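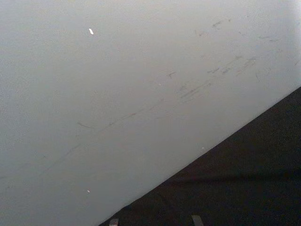

Notes / Projects / Parts shelf / Log / Contact

Filed under: bench log, chores, manipulation

May, started 8:40 a.m.

Wiping day. The question on the whiteboard is still whether the arm can take over any of the end-of-shift cleanup, and we have been putting off the surfaces because everyone assumed they would be easy. Sorting parts into trays got all the attention over the winter. I wanted a page on wiping before we tell Rerno yes or no about their packing benches.

For anyone reading this later: Rerno is not asking for anything clever. They have pale work surfaces that pick up scuffs through the day, and whoever is last out wipes them down. They would like that done overnight. They would also like the odd cloth or mat picked up and put back where it belongs. A person does this without thinking about it and is usually also talking to somebody at the time.

Our light surface is a fair stand-in. It has a band of scuffs going across it on a diagonal, thickest toward the bright end, and a long faint streak that carries on from there and fades out. There are also a few tiny white specks. The black material lies right up against the edge. I left all of that as it was, on the grounds that Rerno won't tidy up for us either.

What the wrist view is good for

Over the dark side, the view from the wrist is plain enough at the boundary. Pale against black, straight edge, no argument. Any edge finder gets that. The trouble is on either side of it. On the black there is one faint crease and not much else to go on, and the darkest corner might as well be a hole. On the pale side the light comes in strong at one end and the scuffs there wash out into the white. So the dirtiest part of the surface is also the part the camera reads worst. I knew this in a general way. Seeing it from the wrist made it a problem for today.

Moved the lamp after the first pass. Better at the bright end, worse in the middle, where the long streak nearly went away. Moved it back partway. There is probably no single lamp position that does the whole surface, and at Rerno we won't get to choose the lamps.

Marks vs. specks

The detector (Futasen's, stock weights, no tuning from us) wants to call everything on the surface one thing: dirt. For wiping that's acceptable. For knowing whether the wiping worked, it isn't. A speck should go on the first stroke. A smudge might go on the second. A scratch will never go, and the arm will stand there scrubbing at it until the stroke limit stops it. That's what it did this morning. Set the limit to 5 strokes per patch and it used all five on nearly every patch with a thin slanted line in it.

I went over the same patches by hand afterward with the same cloth and the same cleaner. Some of the lines lightened. Others did not change at all, and I couldn't feel them with a fingernail, so I can't say for certain what they are. Stain, wear, something dragged across it. A person tries twice, decides it's permanent, and moves on. We have no rule for deciding it's permanent. Simplest thing to try: compare before and after each stroke, and if there's no change in two strokes, log the patch and skip it. Then keep the skipped patches in a map so tomorrow's run doesn't start the same fight over again.

The map idea only works if the surface stays put. Rerno's benches are on casters. Need to ask.

10:50 a.m.

Pressure. The wipe head on the Leitão mount is sprung, and pushes evenly in the middle of the surface. Coming up to the edge it tips. Half the pad is on the surface and half is hanging over, so the inside half lifts and leaves a strip untouched. Tried approaching along the edge instead of across it. Much better, but now the path planner has to know which way the edge runs, and it only knows that when the wrist camera has had a look first. So: look, back off, swap to the wipe head, come in along the line. The swap is slow. It's the part a visitor would laugh at.

Without the swap, the other choice is holding the cloth in the gripper fingers. Tried that too. The fingertips are small and hard and the cloth bunches between them, so you end up wiping with a knot. On a smudge it's all right. Over any area it leaves lanes. I also don't like bare metal that close to a finish we're being asked to keep nice. If the cloth slips out, we add to the collection of streaks.

Noon-ish

Picking up soft things. Set the wiping aside and worked on the black material, as a stand-in for the mats and cloths.

Open gripper, hover, come down, pinch. The pinch works if there's a fold to pinch. On the flat part the fingers close on nothing, or pull up a bit of the surface that slides back out again. The planner should be going for the crease. It doesn't, it goes for the middle of whatever it has segmented, and the middle is flat. I forced a target at the crease by hand and the grasp held on the first try. Moved over a few inches to the flat part, same settings, failed, failed, failed, held, failed.

So the grasp itself is fine and the choice of where to grasp is bad. That's better news than the other way around. Finding a faint fold in black cloth under one lamp is still a hard ask of a small camera. Two things to try, in this order:

Low side light, switched on only for the look. A crease throws a shadow if the light is low enough.

Make the fold. Press down with both fingers open, close slowly while pressing, let the cloth ride up between them. People do this with a bedsheet. The Ulska controller has a compliant mode that should let us press without driving into the table, but I haven't used it since the last update and want to read the notes first.

Edges are the other possibility. Where the black meets the pale surface there's a good clean line to aim for, but I'm wary of it. From above, the camera can't tell me whether that line is the edge of the cloth or the edge of the surface, and the fingers care a great deal. A depth reading would settle it. The depth on black fabric is mostly noise, of course.

2:15 p.m.

Ran the fold-making by hand on the pendant to see if it's worth scripting. It is. Slow closing matters more than how hard you press. Fast closing skates. Didn't get to the side light.

Also reran the wipe with the skip rule roughed in. The whole surface took 900 seconds including one head swap, which is fifteen minutes for something I can do in less than one, and do better at the edge. Without the rule I stopped it before it finished, so there's no fair comparison, but it was a long way behind at the point where I gave up. Overnight, fifteen minutes a bench might be fine. It depends on how many benches and whether anybody wants to listen to it.

Quality: the smudges in the middle are visibly fainter. The bright end I can't judge from the camera at all, and by eye it's patchy. The skip log listed most of the thin lines, as it should, and also one soft smudge that came off by hand right away. False skip. Probably the glare, since the before and after both read as white.

Where that leaves the question

Can it do the chore? It can do some of a chore. Wiping the open part of a clean-edged, well-lit surface that doesn't move: yes, slowly. Deciding when a surface is clean: no. Picking up a cloth with a fold in it: yes, if told where the fold is. Picking up a cloth lying flat: not by itself, not yet, though the press-and-close trick gives me some hope.

I'd tell Rerno that the wiping is worth a trial on one bench and the cloths are not. I would want someone to walk past in the morning and look at the edges. They may decide that if someone is walking past anyway, that person may as well hold a rag, and I wouldn't have a good answer for them.

To do

- Ask Rerno about casters, and whether their lamps stay on overnight
- Read the Ulska update notes on compliant mode before touching it
- Script press-and-close, slow close only
- Low side light for the crease search. Clamp lamp first, don't buy anything
- Glare mask: if a patch reads near white before the stroke, don't let the skip rule vote on it
- Softer tips, or sleeves over the tips, before any more wiping with cloth in the gripper
- New pads for the Leitão mount, this one is glazed on one side
- Leave the surface as it is. Please don't scrub it for me, I want the same marks next time

Power off at the wall 4:30. Arm parked, wipe head back on its peg.

5 comments | 2 shares

Older entry / Newer entry / Back to log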